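Chapter 9
Faults in Handling Glassware

Contents of this chapter
9.1 The dropped flask
9.2 What the controller knew
9.3 Finding the fault
9.4 Clearances on a shared bench
9.5 Recovery after a failed grasp

Before you start: you should have read Chapter 6 (force and position control) and the first half of Chapter 8 (stop categories). The terms "hold", "pause" and "stop" are used here as defined in section 8.2 and are not interchangeable.

9.1 The dropped flask

Most of this chapter follows a single fault on a two-arm bench cell, the Unumeck, installed in the teaching laboratory at Esteves. The task was a simple one. The right arm closes on the neck of a flask, lifts it clear of the bench, holds it while the left arm works, and sets it down again. The flask contains a small amount of clear liquid. The other glassware stays at the back of the bench throughout.

During a run in April the flask left the gripper 2 seconds into the hold and broke on the bench. The controller did not raise an alarm. It completed the hold, carried out the set-down with nothing in the jaws and wrote the cycle to the log as a success. The left arm carried on with its own part of the program over broken glass until the operator pressed the stop button.

Two separate failures must be kept apart. The first is mechanical: the grip was lost. The second is a failure of detection: the loss was not noticed. The first caused the breakage. The second turned a breakage into a safety matter, as the cell kept moving in a condition it had not been assessed for. 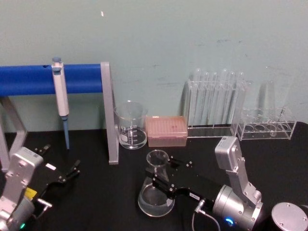 9.2 What the controller knew

The Cakico controller fitted to the cell has no sensor that reports contact with glass. It works out whether an object is present from two quantities, the final jaw opening and the motor current at the end of the closing move. If the jaws stop short of their fully closed position and the current is above a threshold, the grasp is marked as good.

This check is made once, at the end of closing. The result is stored as a flag, and later steps read the flag instead of repeating the check. A flask that slips after the flag has been set is therefore still "held" as far as the program is concerned. The weakness is common in code that began as a demonstration and was later put to routine use.

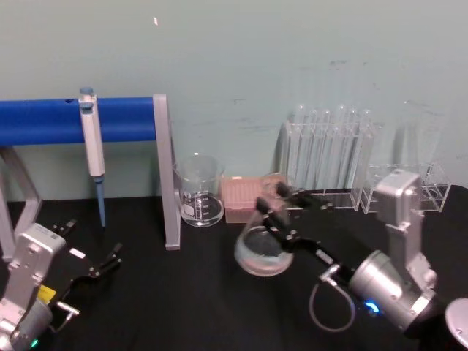 The position of the grip adds to the problem. A flask is narrow at the neck and widens below it, so jaws which close a little too high meet the flared rim, and jaws which close too low meet the slope of the shoulder. In either case they stop early and draw current, and the test is passed. The force may nevertheless be acting along a line which pushes the glass out of the grip. A threshold tuned on grasps at mid-neck cannot tell these cases apart.

After the breakage the log was read back in full. It held 246 cycles marked as good. In 77 of them the jaw opening had changed during the hold by more than the stated tolerance. The data needed to detect slip had been recorded every time, and no step in the program had made use of it.

9.3 Finding the fault

The first explanation offered was poor vision. It was a reasonable place to start. Clear glass gives a camera little to work with: its surface has few features of its own, and much of what is seen inside its outline belongs to whatever stands behind it. Where one clear object overlaps another, the edges of both may be merged.
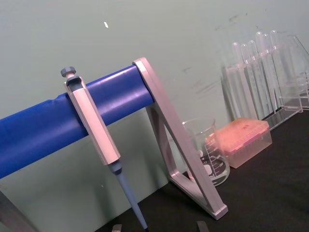
Localisation was tested at the wrist camera as well as the head camera, using objects already on the bench. Opaque items gave repeatable results. Clear items gave a wider spread, particularly where they were partly hidden. The blue bar of the pipette stand is an easy target under even lighting, whereas the beaker behind the grey leg of the stand shows the black bench through its walls, and its printed white graduations are often the strongest feature the detector can find. A position estimate drawn from the print is offset from the axis of the vessel. The same effect applies to a flask with a label low on one side.

The spread in position was real but too small to explain the slips by itself. The remaining cause was wear on the inner faces of the jaws, which had lowered the friction available. With new faces the same position errors did no harm. With worn faces, a high grip slid. The investigation report, issued in November 2025, lists wear as the direct cause and the single-shot grasp check as the contributing cause.

9.4 Clearances on a shared bench

Both arms work in the same space, and each can reach the area where the flask stands. In the Astell layout, which the cell follows, the central area belongs to one arm at a time. An arm must request the area before entering and release it on leaving. The request is granted by software, so it gives no protection if an arm's reported position is wrong.

Cables need to be included in the clearance check. A loop hanging from a gripper moves with the wrist and sweeps a volume that does not appear in the arm model. Allowance should be made for the loop at its lowest point, with the wrist turned through its full working range.

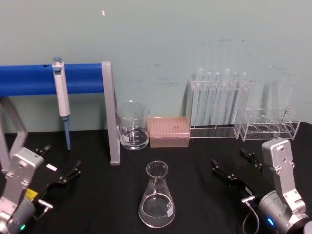
9.5 Recovery after a failed grasp

A recovery routine begins by establishing the state of the cell. The stored flag must be cleared first. The steps below apply to any task in which a gripper carries glass.

1. Hold both arms. Do not open either gripper.
2. Read the jaw opening and motor current again and compare them with the values recorded at closing.
3. If the values agree, lower the vessel at reduced speed and release it only after contact with the bench has been confirmed.
4. If they do not agree, treat the vessel as lost. Change from hold to stop and call the operator.
5. Do not restart until the bench has been inspected and any glass or liquid removed.

Step 2 should also run throughout every carry, at an interval short compared with the time a vessel takes to slide through the jaws. Section 9.6 derives that interval from the friction model in Chapter 6.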